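Prarkum hand-held gripper station: progress report to the Santoro fund
May 2023

1. What this report covers

This is the second report on the Vusstead station. The first dealt with buying parts and finding space. This one deals with how the grippers have been set up, how they are being looked after, what has gone wrong and what we want to do with the money that is left. Spending is in section 5.

2. Where we are

The station is in daily use. It has a left and a right hand-held gripper, each with its own camera, and a shared charging and upload point on the shelf by the door. The operator stands at the table, holds one gripper in each hand and works through the task list. The recordings go to the Mimau server overnight.

We said we would reach 200 usable recordings by the end of this period. We have 34 fewer than that. The shortfall comes from the finger trouble described below, which took the right gripper out of use twice. We expect to make it up without asking for more time.

3. Maintenance

The pads wear first. The blue pads have a textured face, and once the texture goes smooth along the edge, thin objects begin to roll out of the grip. We used to change pads when an operator complained. They are now checked at the start of each session and changed in pairs, so that both fingers of a gripper always have pads of the same age.

The pins in the finger joints have given more trouble. On the right gripper one pin worked its way out far enough to rub on the link next to it, and the finger stopped opening fully. We pushed it back and carried on, which was a mistake, as it came out again within a few sessions. The second repair was done properly: links off, holes cleaned, new pins fitted with retaining compound and left overnight. The left gripper had the same treatment as a precaution. Neither has slipped so far.

After any work on the fingers the operator opens and closes the gripper 15 times, watches that both sides travel evenly, and then checks the live picture. With the fingers fully open, both pads must be in view. If one has dropped out of view, the camera bracket has moved and is reset against the mark on the body. The whole check is written on a card kept with the charger.

Lens cleaning is done with a dry cloth at the start of the day. The card used to say "as needed" and the lenses were not being cleaned at all.

4. Change of task set

The first task set used blocks and cups on a plain board. The grippers coped with these well enough that worn pads did not show up until they were very worn. From this period we have moved to household objects on a patterned tablecloth – thin items in particular, since they are the quickest test of pad condition and finger alignment. The folds in the cloth are left as they fall.

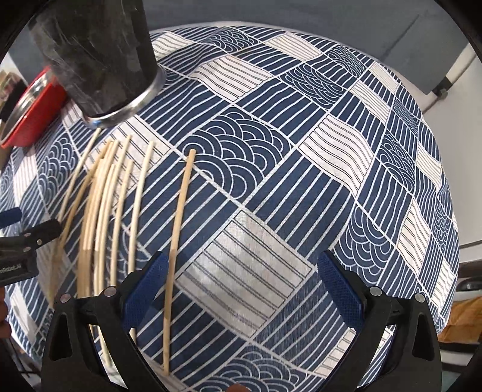 Fig. 1. Chopstick task as recorded, gripper fingers open, one chopstick lying apart from the rest.

Operators found the chopsticks hard at first. The usual fault was closing the fingers too high above the cloth, so that the pads met over the stick. After some practice most now come in lower and with the pads square to the stick. We have added a short practice run to the training sheet, and its recordings are not counted towards the total.

Reflections from shiny metal have made a few recordings difficult to use. We are trying a softer lamp and will say in the next report whether it has helped.

5. Spending

We have spent 3010 pounds this period. Most of it went on spare pads, pins and a complete spare finger assembly, with the rest on the lamp and the new storage drive. The spare assembly was not in the original budget. We moved the money from the travel line, as agreed by email. No further changes are asked for.

6. Next period

By the end of July we plan to:
- reach the agreed number of recordings
- fit the spare finger assembly to the right gripper and keep the present one as the spare
- replace both camera brackets with the stiffer version
- send the maintenance card and parts list to the second site

The stiffer brackets are on order. The supplier has not given a firm delivery date, and if they are late we will carry on with the present ones and check them at the start of every session.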